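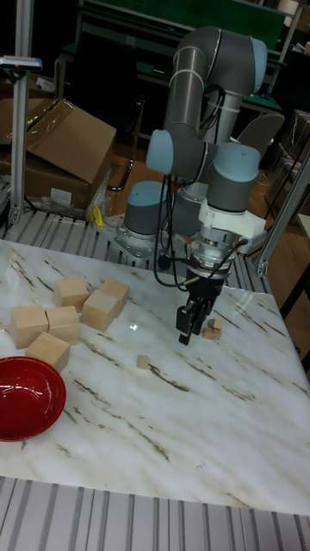 Aurelia Lanz wrote to us that her small cubes always finish under the big ones, and she asked if the two sizes should be kept apart already before the play begins. Yes, we recommend it. Section 4 was written again with her question in mind, and the old text about "one heap for all" is not valid any more.

4. Setting out the cubes and the bowl

This section is for the Onden cube set with large cubes, small cubes and the red bowl. If you have the Skarketano extension, read first this section and then the sheet in the extension box.

4.1 Preparing the table

1. Choose a table which is level and does not move when you lean on it. A smooth top is best. Light tops with a stone pattern are also good, but please see the note below.

2. Wipe the top with a soft cloth and a little water. Dry it completely. Wait until no damp place can be felt with the hand.

3. Take away tablecloths and paper. A cube which stands half on paper and half on the table will lean.

Note: Pale wood on a pale top is not so easy to see, especially for older persons. Turn on a lamp at the side, not directly over the table. A lamp directly over a shiny top can make a bright spot in the middle.

Caution: Do not set out the cubes on a glass shelf. A large cube that falls from a small height can chip the glass.

4.2 Placing the large cubes

1. Put the bowl at the left side of the table. If you use mainly the left hand, put it at the right side and change also the sides in all the following steps.

2. Take the large cubes out of the bag one by one. Do not pour them.

3. Set them in a loose group on the same side as the bowl. They do not need to make a straight line. It is allowed that one cube is turned with its corner to you.

4. Leave a finger's width between the cubes, so that each one can be lifted without pushing the next one.

5. Keep the group out of the bowl's way. You should be able to turn the bowl fully around without touching wood.

4.3 Placing the small cubes

1. Put the small cubes on the other side of the table, with free space between them and the large group.

2. One small cube can be placed alone nearer to the middle. In the game sheets it is called the starter. Any small cube can be the starter, they are all the same.

3. If two small cubes lie one against the other, or one on the other, you can leave them so for free play. For the game sheets, separate them and lay each one flat.

Caution: Small parts. The small cubes are not for children under three years. Put them back in the bag before a young child comes to the table.

4.4 Using the bowl

The bowl weighs 335 grams when it is empty. It can carry up to 853 grams, and this is more than the complete set of cubes, which weighs 582 grams.

1. Lay the large cubes in first and the small ones on top. In the other order the small ones go to the bottom and you must empty everything to find them.

2. Lower the cubes with the hand. The glossy surface gets scratches when cubes are thrown in from above.

3. Carry the bowl with two hands under it, never by the rim.

Note: The bowl is not for food. It is also not for the dishwasher or the microwave.

4.5 After use

1. Look at every cube for splinters. A rough edge can be made smooth with fine sandpaper, always along the grain.

2. Clean dirty cubes with a cloth that is only a little damp. Do not put them under water. Let them dry in the room air, with space on all sides, and not on a heater.

3. Put the small cubes in the small bag and the large cubes in the large bag. Close both bags.

4. Wipe the bowl dry and store it with the opening down.

Every year in March, when the heating season comes to its end in most houses, check the cubes for fine cracks. A fine crack on one face does no harm. If a crack goes over an edge, stop using this cube and order a new one with part number 296 (large) from Clolliseck. Small cubes are sold only as a bag.

Matsuda bags of the older type have no inside pocket. For these, tie the small cubes in a piece of cotton before you put them in.

Continue with section 5, First games.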